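Livov arm cell gets new cable ties and a recalibrated wrist camera

2021-12-17 — The Plirkadthorpe workshop has returned its Livov cell to service after a two-day stop for cable work and camera calibration. Cables on the arm are held with white ties, and the depth camera sits on a small metal bracket at the wrist flange. 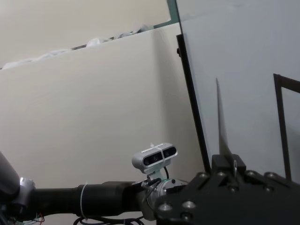 Judia, asked about the service interval, said that 350 hours between bracket checks was too long for a cell run at full speed, and that the Ventura line had gone to 50.

The workshop will keep the longer interval until April. Mounting plate screws are to be checked at each tool change — the camera offset is measured again only if one has moved.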